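How to Budget for Hand-Held Grippers Without Believing the Quote

I have sat through enough vendor calls to know how this usually goes. Someone shows a slide with a single number on it, the number is lower than a robot arm, and everyone in the room relaxes. Six weeks later there is a spreadsheet full of things that weren't on the slide.

This page is for people planning to buy hand-held gripper tools to record manipulation tasks, mostly cloth folding and other soft goods. It assumes you already know why you want them. It does not assume you have much money.

Step 1. Write down the task before you ask for a price

Vendors will ask what you want to pick up. If you say "a range of household items" you will be sold the general-purpose kit, and the general-purpose kit is what they have in the warehouse.

Write one plain sentence instead. Ours at Stillard was: "Grab the folded end of a piece of fabric lying on a table, lift it, and lay it down somewhere else." Reshma Cele made us rewrite it four times until there was nothing in it we couldn't test on a bench. Two suppliers stopped returning our emails after they read it. I count that as money saved.

Step 2. Ask for the bare price, then ask what is missing

The Palard quote came in at $2,008 for the pair we wanted, and it looked complete. It had a line for "gripper assembly" and a line for "mounting accessories." I asked Marthinus Mabuza to go through it against what we would need on the first morning of work. He came back with these:

Spare pads
Spare fingers
Fasteners for both
Camera mount
Storage cards
Charging for whatever is doing the recording
Return shipping, if the thing shows up broken

Only the camera mount was in the price. Send a list like this back to the supplier and ask them to mark each line yes or no. Don't accept "available." Everything is available.

Step 3. Treat pads as a running cost

Most first budgets I have read go wrong right here. The grippers get bought out of the equipment line, and the pads get bought out of nothing, so people keep using them long after they should have been changed.

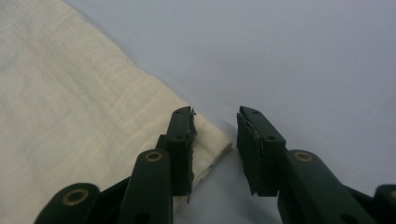 A torn pad still closes on things, and that makes it easy to put off replacing. What worries me more is the mismatch. If one side is ragged and the other is flat, you are recording with two different grips and calling them one tool. Whether that hurts your results depends on the task, and I would not trust anyone who tells you it makes no difference at all, especially if they would like to close the sale this quarter.

So set a swap rule before the first session, and put the cost of it in the budget. Ours is to replace both pads together as soon as either one has a flap hanging off it. Nobuhle Molefe thinks this is wasteful and would change only the bad one. She may be right. Her way needs somebody to keep track of which pad is how old, and I have met our recordkeeping.

When you ask a supplier about pad life, you will get a number. Ask what the pads were gripping when they got that number. The Florkeck people told us their pads were tested on cardboard boxes, which tells me very little about fabric on a tabletop.

Step 4. Find out whether you can make the parts yourself

If the fingers and linkages are plastic, ask for the part files and ask whether using them ends your support. Get the answer in writing. We have been told "of course you can print your own" on a call and then read the opposite in the terms.

Check these too:

Are the screws a size you can buy down the street?
Can the pad be changed without taking the linkage apart?
Are the pivot parts sold separately, or only as a full assembly?

The third question got the longest silence of any I asked. A small part that only comes attached to an expensive part is priced like the expensive part.

Step 5. Borrow before you buy

Ask for a loan of one unit. A 90-day loan is worth pushing for, and if they offer two weeks, take it and work it hard. Use your own fabric and your own table. Demo cloth tends to be thick, square and well behaved. Bring something thin with a frayed edge.

During the loan, keep one sheet of paper next to the bench and write down every interruption: what stopped, how long it took to get going again, and who had to fix it. Karabo Chauke kept ours. One day's sheet had 76 minutes of stoppage on it, and the word "software" did not appear once. All of it was screws, pads and looking for the right driver. No brochure had a row for that.

Step 6. Build the budget

Use these rows and fill in your own figures:

Units, at the quoted price
Everything marked "no" in Step 2
Pads for the full length of the project, at your swap rule
One complete spare unit
Labor for setup and repairs, taken from your loan sheet
Shipping and duties

People always want to cut the spare unit. Neema Simiyu, who signs off on our purchases, cut it from our September request and I argued for it and lost. I would argue for it again. If you run two operators with two grippers and no spare, one snapped link leaves a paid person standing at a table.

Leave out any row labeled "expected savings." The Zulu proposal had a big one. I asked how it was worked out and was sent a chart with no units on either axis.

Step 7. Delay the second order

Suppliers offer a discount for buying the whole fleet up front. Work out what that discount is worth against the cost of owning a stack of a version you have decided you don't like. Order the smallest number you can run the job with, use them until something wears out, and see how hard it is to get the replacement. Time that order from the first email to the part being on your bench, and put the figure in your notes for the next round of quotes.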